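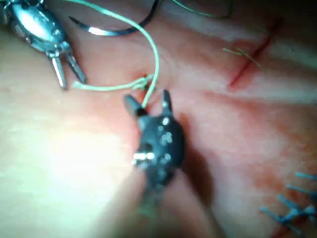
214 shares | 2 comments

Every April my mother-in-law asks me when she can buy a robot that sews her buttons. I work with machines, so she thinks I should know. My answer is still the same: not yet, and I don't expect it soon.

People find this strange. They have seen a needle and a thread near two robotic grippers, with stitches already in the tissue, and they think that a shirt must be easier. I don't agree. A stitch on tissue is a small job in a small space, with good light and very expensive tools. A shirt comes out of a basket, inside out, with one sleeve in the other. Somebody must first find the place where the button was.

At Thibodeaux, where I repaired sewing machines for many years, we tried an automatic station for cushion covers. It was fast when the cloth lay flat. When the cloth had a fold, a worker had to come and pull it straight, and in one shift she did this 90 times. The manager, Ezekiel Ostrowski, called it a success. The worker used another word.

Thread is the worst part — it is soft, it twists, and it makes a loop where you don't want one. A hand feels this before the eye sees it. I have not met a household machine that does.

I am not against these machines. I would be glad to have one that only threads the needle, and I would pay for it. But I ask the companies to show us the whole chore, from the basket to the closet, without a person waiting next to it. Until then I sew the buttons myself, at the kitchen table, after dinner.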